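Speaker notes – "Four Wheels and Good Manners"
Clestier Drivers' Evening, my slot is 7 p.m.

Slide 1. Title
Say hello, thank Siham Farouk for the invitation and for sorting out the projector cable. Ask for a show of hands: who got honked at on the way here? Then ask who did the honking. Wait for the laugh, there's always one brave person.

Slide 2. Why I love this stuff
I've been driving the Jullov road for years and I still get a kick out of watching a busy four-way stop go right. Strangers, no talking, everybody waves each other through – it's wonderful! Tell the story of the guy in the pickup who held up a thank-you sign he'd made out of a pizza box. Don't rush this one.

Slide 3. The zipper merge
Big topic, slow down. Use both lanes up to the cone, then take turns. People get so mad about this because it feels like cutting in line. Akash Dubey's bit about his dad straddling both lanes to "teach them a lesson" goes in here (he said I can use it). If someone argues, let them! The arguing is the fun part. Come back to it at the end if it gets long.

Slide 4. Horns
A tap means "light's green." A long blast means "I'm having a bad day." Do the two sounds out loud. Mention that Precious Dagdag swears she drove a whole September without touching hers, and ask the room if they could. 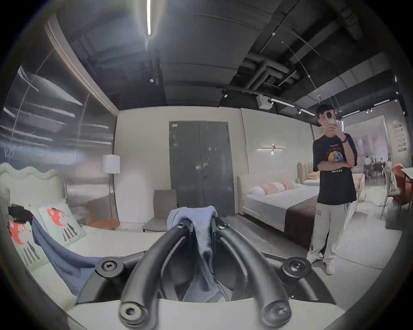

Slide 5: Cat cushions at the head of the bed.

Slide 6. Stickers and what we read into them
We all do it. Somebody swerves in front of us and we go straight to the bumper to find out what kind of person they are. School sticker, team sticker, fishing sticker, aha, it figures! But we only look at the bumpers of people who annoyed us. Ask: when did you last read the bumper of somebody who drove just fine?

Slide 7. Parking lots
Tatley Plaza, main lot, Saturday-style crowds any time after lunch. Vivek Uniyal's question from last time was whether you can stand in a space to save it. No, Vivek. Carts go back in the corral. Signal for the space you want, and give the person backing out some room.

Slide 8. Try this for a week
Pick 2 of the 3 on the handout:
let one car in every trip
leave the horn alone
wave, even when you're the one who goofed
Madhu Semwal has the handouts by the door. I tried all of them on the drive to Meesuk and got so many waves back it made my whole day.

Questions. Repeat each one into the mic, the back row can't hear. Stop when Siham stands up.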